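Woltcombe workshop notebook
October, Friday, just after four

Glazes again, and I'm afraid this will run on a bit because I have had a whole pot of tea and Dorothy isn't in to stop me.

Opened the small kiln at dinnertime. The new white (batch 17, the one Zdeňka Kollár mixed with the finer feldspar) has come out much kinder than the last lot, with a soft sort of milkiness where it pools at the foot. I'm ever so pleased with it! There is still pinholing on the two bowls from the bottom shelf, nothing dreadful, but you can feel it with a thumbnail. Mervyn thinks the biscuit firing was hurried. He may well be right, as I was the one who hurried it.

Weighed out the next trial before I lost the thread:
Feldspar 302 g
Silica 278 g
Whiting, same as last time, see Osian's page
China clay, a spoon more than I'd like

It came to around 700 g once the clay and whiting were in, and went through the sieve twice. It is in the lidded tub under the window with a bit of tape on it. Please don't top it up with water, Beverley, I know it looks thick. It wants to stand over the weekend and then we'll see how it takes on a test tile.

Handles. I spent a good hour with the Podorport mugs, the ones pulled in the old way, and I do think we have been making ours too thin at the top join. Three fingers should go in without the knuckles touching the wall, and Osian's big hands are the proper test of that (he has promised to drink from every one of them, poor man). The Kettle shape is still the nicest to hold when full, though it dries unevenly, and I have started wrapping the joins in a strip of plastic overnight.

Still to do: ring Pratitz about the kiln shelves, find the good sponge, wash the sieve properly this time. 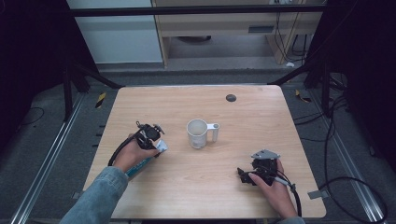
White mug on the table, handle to the right.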